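Projects > Vestell > chore-demos > README

Print this page | E-mail this page

# Vestell chore demos

G'day! I put this set together with Roya Tehrani to see if an arm can do the fiddly bits of a flat-pack job yet. Short version - not reliably, but we're having a ball.

There are 60 episodes, all wrist camera, all with plain white parts. 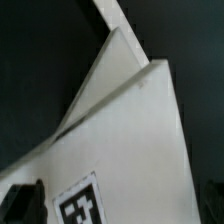 *Wrist view: white panels, marker on the front board.*

## What's hard

White on white, mostly. Edges wash out and the depth guesses go wandering off. Soft focus up close doesn't help either!
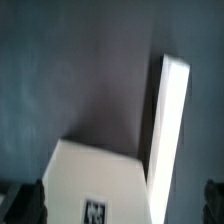
I left the blurry episodes in, because a garage at 7 am is blurry too. Seven are flagged in `notes.txt` - skip them if you only want tidy data.

Labelling queries go to Mahnaz Shahbazi. She's quicker than me.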